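8th February

Workshop notebook, garment handling, Brestness site

Entry covers the folding work and the proposed change to staffing on the finishing side. To be read with the September entry, which set out the original duties. Corrections should be written underneath and initialled, with the earlier wording left legible.

**Purpose of the present work**

The Peson laundry contract requires folded garments to leave the finishing room in a uniform shape. Until now the whole of this task has been carried out by hand by the finishing staff. The site has been asked to establish which parts of the task can be passed to machines, which parts should stay with people, and what the staff will be doing during the hours that are released. The last of these has received the least attention so far and takes up most of this entry.

**Division of the task**

The fold has been written out in 6 steps, from laying the garment down to placing it on the finished pile. The steps are the same whether the work is done by hand, with the hand-held gripper or by a robot. Colleagues are asked to use the step names on the wall sheet and to avoid local terms. Two operators were found to be using "squaring" for different steps, and the notes for that session could not be relied upon.

Flattening remains the most difficult step. A person flattens a garment with the whole palm and corrects it without thinking. With two fingers the same result needs several small pulls, each from a different edge, and the order of the pulls matters. The operators with long experience of hand finishing have been the most useful source on this point. Their advice is to deal with the hem first and leave the sleeves until the body is lying square. This has been added to the written method.

**Hand-held gripper**

Operators using the gripper are to take the cloth at the edge and avoid gripping through a double layer. The indicator lights should be checked before each garment is begun. If they are not lit, the attempt is to be stopped and entered as void.

Several operators reported stiffness in the wrist by the end of a full session. The limit has accordingly been set at 80 minutes, followed by a change of duty. The limit applies to everyone, including those who state that they are comfortable to continue. It was proposed that the break might be shortened for lighter garments. The proposal has not been adopted.

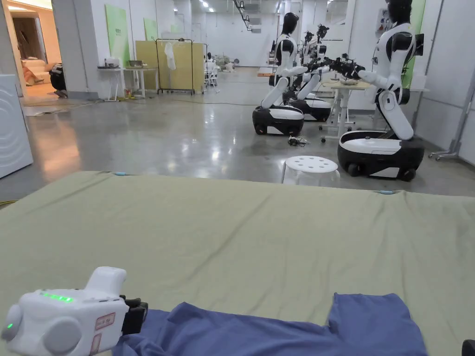 Page last changed: 8 Feb, section on duties revised

The padded surface gives slightly under the cloth, which assists pick-up. A wrinkled T-shirt may be laid on it in any state; there is no need to arrange the garment before the first grip, and operators should resist the habit of doing so. Creases in the cover itself are to be smoothed out between garments.

**Robot stations**

The robots on wheeled bases are worked in a group at the white table. Cables are to be kept clear of the walking route. This was raised at the previous review and is raised again now. Stools are to be returned to the side of the room when not in use.

The supervising operator should be placed where the hands of all the robots can be seen. Standing behind a robot is not a satisfactory position, as the torso hides the work when the machine bends forward. The stop control is to be within reach at all times and is not to be handed over in the middle of a garment.

**Results entered to date**

Of the 200 garments in the last hand-held set, 76 were finished without a second attempt at any step. The remainder needed at least one repeat, chiefly at flattening. No comparison with the robots should be drawn from this figure. The garments in that set were not sorted by type, and the proportion of thin T-shirts was higher than in ordinary contract work.

The Timell inspection sheet was used for judging the finished fold. It is suitable for shirts but gives no guidance on garments with a hood, and two inspectors marked the same item differently. A further page will be drafted.

**Changes to staff duties**

Under the present proposal, finishing staff would move between three duties in the course of a shift: hand finishing, gripper work and supervision. It was first suggested that supervision should be a separate post. The staff consulted were opposed, on the grounds that watching for a whole shift is more tiring than folding and that skill at the table would be lost. Their view has been accepted.

Matters still open:

- The rate of pay for supervision has not been settled. It should be settled before the rota is issued.
- Training time is presently taken out of the shift. Staff have asked for it to be shown separately on the timesheet.
- Those who do not wish to take up gripper work need a clear statement that hand finishing will continue to be offered. The Rutherford site issued such a statement at the outset, and a copy has been requested.
- Faults are being reported by word of mouth. A written sheet is to be kept at the table.

One further remark from the staff is recorded as given. When a machine leaves a garment half done, the person who completes it receives no credit in the daily count, although the work is often slower than starting afresh. The count sheet will be amended to carry a column for completed part-folds. Until the new sheet is available, part-folds are to be written in the margin.

**Next session**

Repeat the hand-held set with garments sorted by type. Hooded items to be held back until the inspection page is ready.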